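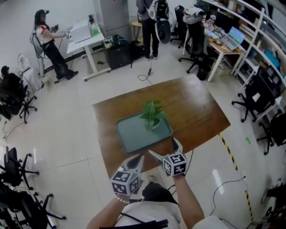

Tanar House Indoor Planting Group
Progress report to the Gavby Fund, spring round

Dear all at Gavby,

We are now past the halfway point of the grant and I wanted to set down where things stand while it is all fresh, partly so you can see what your money has been doing and partly (I admit) because it is a pleasure to write about. The short version is that the plants are in, most of them are thriving, and people have grown fonder of them than I ever expected when I filled in the form.

You awarded us £2,637 to bring greenery into the shared workrooms at Tanar House. We had asked for enough to buy 140 small potted plants with pots and trays, and that is what we ordered, from Otlow Nursery, who were patient with us over a muddle about the delivery door. The plants came in March in two loads. We lost 6 in the first fortnight, all from the same crate, and Otlow replaced them without any fuss.

The big workroom was the one I worried about. It is a busy place, with desks and screens down the sides, shelving full of boxes, and a great many black office chairs that never seem to end the day where they began it. We had imagined plants along the shelves, but there simply wasn't the space, so we went for the wooden tables instead. A small plant in a white pot, stood on its own tray, takes up very little of a table and can be lifted out of the way when somebody needs the whole surface. The green looks lovely against the warm brown of the wood, and I do think it softens the room.

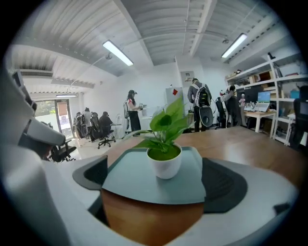
The trays have been the real success, and I nearly left them out of the budget! We chose flat square ones with slightly rounded corners, in a quiet grey-blue, and they mean a plant can be moved tray and all, with no drips on the table and no soil on anyone's papers. If we were starting again I would buy a few spare, as they have a habit of wandering off to hold pens and teacups.

As for the plants themselves, the glossy ones with heart-shaped leaves have done best by a long way. They put up with the strip lights and the air conditioning and don't mind being shifted about. The ferns we tried in the corridor have been sulky, I'm afraid, and we have moved them to the landing by the Salminen Room, where it is cooler. They look a little happier there but I shouldn't like to promise anything.

Watering is done in the morning, before ten if we can manage it, by whoever is on the list pinned up in the kitchen. We had too many keen hands at the start and a few pots got a proper soaking, so there is now a line on the list to say feel the soil first.

Still to do before the end of the grant: the reading corner, which has no plants at all yet; a simple care sheet to go up beside the list; and repotting for anything that has outgrown its pot by the summer. There is a little money left for compost and I expect we shall use all of it. Receipts from Otlow are attached, including the credit note for the second delivery charge.

You would be very welcome to come and see it all. The kettle is generally on by half past ten.

With warm thanks from everyone in the planting group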